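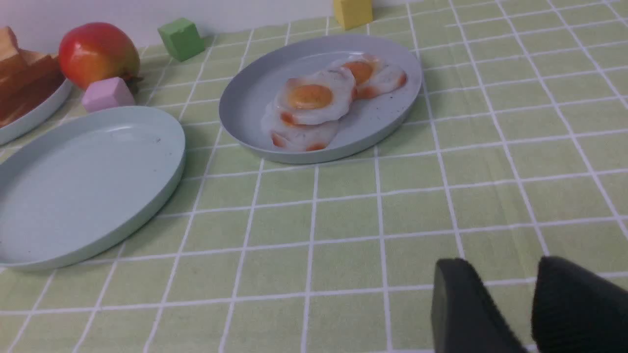
Lesezeit: 2 Minuten

Stumik - Rezeptsammlung als Datensatz

Stumik enthält 320 Frühstücksrezepte aus privaten Kochheften, abgetippt und vereinheitlicht. Stand ist Mai.

Inhalt
Jedes Rezept liegt als eigene Textdatei vor, dazu kommt eine Tabelle mit Titel, Zutaten, Mengen und Garzeit. 123 Rezepte sind Eierspeisen. Mengen stehen in Gramm oder Milliliter, Eier in Stück. Angaben wie "eine Prise" blieben unverändert.

Bekannte Lücken
Bei drei Heften fehlen die Garzeiten - die Felder sind leer, nicht null. Doppelte Rezepte wurden nur bei gleichem Titel entfernt.

Nutzung
Frei für nichtkommerzielle Zwecke, bitte Stumik als Quelle nennen.

Pflege
Beca Nicholas (Tabelle), Bienvenido Mercado (Texte)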